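Inicio > Guías > Manipulación > Diagnóstico de fallos

Cuando la muñeca se queda ciega dentro de la lavadora: cómo diagnosticar una parada por contacto al cargar ropa

Actualizado el 26/05/2025

Nivel: medio. Hace falta acceso al registro del controlador y algo de paciencia con los textiles.

Meter ropa en una lavadora de carga frontal es una tarea que cualquier persona hace medio dormida y que a un humanoide de dos brazos le puede costar una mañana. La demostración de abril en Ondudska se preparó con mucho cariño y se detuvo a mitad de la primera prenda, con una mano dentro del tambor y el controlador emitiendo el código 145 con una insistencia que habría sido admirable en otro contexto.

El 145, en la nomenclatura del paquete Banell que usamos, significa «contacto sostenido no previsto». Traducido: la muñeca nota que algo empuja y el planificador no tiene ni idea de qué es. Lo que sigue es el procedimiento que seguimos desde entonces. Sirve para lavadoras, secadoras y, en general, para cualquier agujero redondo con una puerta que estorba.

Antes de tocar nada

Lo primero es no rearmar. El botón está ahí, es grande y verde, y la tentación de pulsarlo «a ver si ahora» tiene una larga tradición en el oficio. Si el brazo paró con par acumulado en la muñeca, al rearmar el controlador intentará terminar lo que estaba haciendo. Si lo que estaba haciendo era apretar contra el borde del tambor, lo hará otra vez y con más convicción.

1. Pulsa la parada de emergencia aunque el robot ya esté parado. Una parada por software y una parada de emergencia son cosas distintas, y solo la segunda te permite meter la mano.
2. Comprueba que la lavadora no tiene corriente. Con el enchufe a la vista, fuera de la toma. La pantalla apagada no vale como prueba.
3. Asegura el tronco con el arnés del pórtico. Un humanoide que pierde par en las piernas con un brazo metido en un electrodoméstico se convierte en palanca.
4. Guarda el registro antes de reiniciar. El búfer circular del Banell conserva 161 segundos y luego escribe encima sin preguntar.

El punto 4 lo aprendimos como se aprenden estas cosas. La primera vez reiniciamos, nos sentimos muy resolutivos y nos quedamos sin datos.

Paso 1. Revisar la postura de partida

La mayoría de los 145 empiezan mucho antes del contacto. Hay que volver a la posición inicial, sin par en las manos, y mirar qué tiene delante el robot: la puerta abierta del todo a la izquierda, el cesto en la silla de la derecha, el hueco del tambor en medio. Si cualquiera de los tres se ha movido respecto al modelo, el planificador trabaja con un recuerdo.

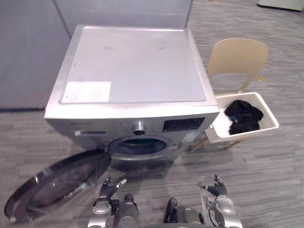 La silla merece su propio párrafo. En el modelo de colisión figura como un bloque macizo, y una silla de verdad tiene patas abiertas y pesa muy poco. Cada vez que la mano derecha saca ropa del cesto, el cesto tira de la silla y la silla se desplaza un poco sobre la moqueta. A la quinta prenda ya no está donde dice el archivo. Marca la posición de las patas en el suelo con cinta y compruébala entre intentos. Es una solución de parvulario y funciona mejor que el filtro que escribimos para evitarla.

Apunta también el color de la carga. Con ropa negra, la segmentación por cámara de cabeza agrupa todas las prendas en un solo bulto, y el agarre que pretendía coger una camiseta puede levantar tres. Un manojo de tres prendas no pasa por la boca del tambor con la misma trayectoria que una. Si te quedas con un solo dato de este apartado, que sea el peso en la pinza justo después del agarre: si supera lo previsto para la prenda, ya sabes por dónde empezar.

Paso 2. Comprobar la puerta

La puerta es el segundo sospechoso. Su bisagra queda a la izquierda y el robot necesita esa misma zona para mover el brazo izquierdo. El planificador la trata como un objeto fijo, cosa que una puerta no ha sido nunca.

Para comprobarla:

1. Abre la puerta hasta el tope con la mano (la tuya).
2. Suéltala y espera. Si vuelve hacia el hueco por su cuenta, la lavadora no está nivelada o la bisagra tiene resorte. Corrige lo primero; lo segundo hay que meterlo en el modelo.
3. Lleva el brazo izquierdo en modo lento hasta la posición de apoyo, detrás del aro exterior.
4. Mira el margen entre los dedos y la puerta. Menos de un dedo de distancia es poco. Cero es un 145 esperando turno.
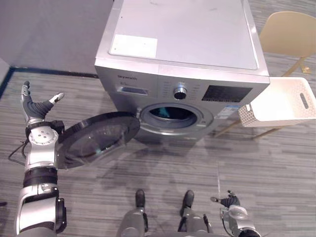 Fíjate en los pies durante esta comprobación. El equilibrador del Banell compensa el peso de los brazos desplazando la cadera, y esa corrección llega a las manos amplificada. Si los pies no están a la misma distancia de la máquina, el error crece hacia un lado. Nosotros pasamos dos días recalibrando hombros perfectamente sanos hasta que a alguien se le ocurrió mirar al suelo.

Los cables de los brazos son el otro clásico. Un bucle que cuelga junto a la muñeca puede engancharse en el canto de la puerta, y el sensor de fuerza lo interpreta como un obstáculo. Recógelos con velcro, dejando holgura para el giro completo. La brida de plástico aprieta más, aguanta menos giros y deja el cable con una cintura preciosa justo antes de romperlo.

Paso 3. Leer el registro en el orden correcto

El impulso natural es buscar el 145 y leer desde ahí. Conviene leer hacia atrás, a partir del momento de la parada, hasta encontrar el primer valor raro. En nuestro caso la secuencia era:

– Código 106: pérdida de referencia visual en la muñeca izquierda.
– Una pausa de 2 segundos en la que el controlador siguió avanzando a ciegas, con gran aplomo.
– Código 145: contacto sostenido no previsto.
– Parada.

El 106 es solo un aviso. Sale en amarillo, no detiene nada y el panel lo sustituye por el siguiente mensaje en cuanto lo hay. O sea, el sistema había explicado el problema con toda claridad, en un color que habíamos decidido no mirar.

Paso 4. Revisar la cámara de muñeca

Si en el registro aparece un 106 antes del 145, hay que sacar la imagen de la cámara de muñeca y mirarla con ojos humanos. El indicador de calidad del software no ayuda mucho, pues mide si llegan fotogramas, y los fotogramas llegan todos. Lo que no llega es información.

Busca tres situaciones:

Lente tapada. Una superficie tan cerca que no se distingue qué es. Puede ser tela, puede ser el costado de cualquier objeto. Si tú no sabes decirlo, el estimador de pose tampoco, por mucho que devuelva seis decimales.

Falta de luz. Zonas negras enteras donde no se adivina ningún borde. Subir la exposición rara vez lo arregla: cambias un negro limpio por un negro con grano.

Falta de enfoque. La óptica es fija y por debajo de su distancia mínima todo se convierte en niebla. Las texturas se quedan en rayas vagas y el detector de puntos característicos se aferra a ellas con una fe conmovedora.

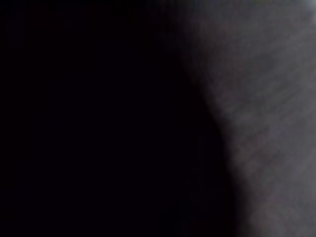
Las tres pueden darse a la vez, y entonces no merece la pena discutir cuál tiene la culpa. La pregunta útil es otra: ¿qué hacía el robot mientras no veía? Si la respuesta es «seguir», el fallo está en la lógica de control y limpiar la lente solo lo aplaza hasta la siguiente carga.

De todos modos, limpia la lente. Paño de microfibra, sin alcohol, con la pinza apagada. La pelusa se acumula en el marco de la cámara y a esa distancia un hilo ocupa lo mismo que una manga.

Paso 5. Cambiar la reacción al aviso

Con lo anterior comprobado, queda la corrección de verdad. En el archivo de reglas de la tarea:

1. Convierte el 106 en condición de espera. Si se pierde la referencia visual con la mano a menos de un palmo de la boca del tambor, el brazo se detiene y mantiene la posición.
2. Si no recupera la referencia, que retroceda por el mismo camino por el que entró. Nada de recalcular una salida nueva desde dentro; ahí es donde la goma de la puerta acaba mordida.
3. Baja el límite de fuerza en la muñeca mientras dure la pérdida. La ropa cede y el metal no, y con un límite bajo la diferencia se nota antes.
4. Haz que el aviso se quede en pantalla hasta que alguien lo acepte a mano. En el panel Salameh es una casilla, dentro de un submenú, dentro de otro submenú.

Después, prueba en vacío: sin ropa, velocidad mínima, una persona con la seta de emergencia en la mano y sin el móvil en la otra. Luego una prenda sola, clara a ser posible. La ropa negra, al final.

Preguntas que nos llegan

¿Puedo subir el umbral del 145 y ya está?
Puedes. También puedes quitar la pila al detector de humo cuando haces tostadas. El umbral que trae la tarea es el que evita que la mano deforme el borde del tambor o se deforme ella, y los dedos de repuesto tardan semanas.

¿Sirve poner una luz dentro del tambor?
Ayuda con la falta de luz y nada con la tela pegada a la lente. Probamos una tira adhesiva y duró hasta que la ropa la arrancó y la cargó como una prenda más, esta vez sin un solo código.

¿Y si el 145 sale sin 106 delante?
Entonces el robot veía y chocó igualmente. Vuelve a los pasos 1 y 2, y mira en particular la silla.

¿Vale esta guía para el control Bevora?
Los pasos sí, los códigos no. Bevora agrupa los avisos visuales en una sola categoría llamada «percepción degradada», que también usa cuando el disco está lleno. Tendrás que mirar las imágenes en cualquier caso.

Lista para imprimir y pegar en el pórtico

Parada de emergencia pulsada
Lavadora desenchufada
Arnés puesto
Registro copiado
Patas de la silla en la cinta
Puerta al tope y quieta
Cables recogidos
Lente limpia
Avisos amarillos leídos, todos

Siguiente guía: Sustitución de la goma de la puerta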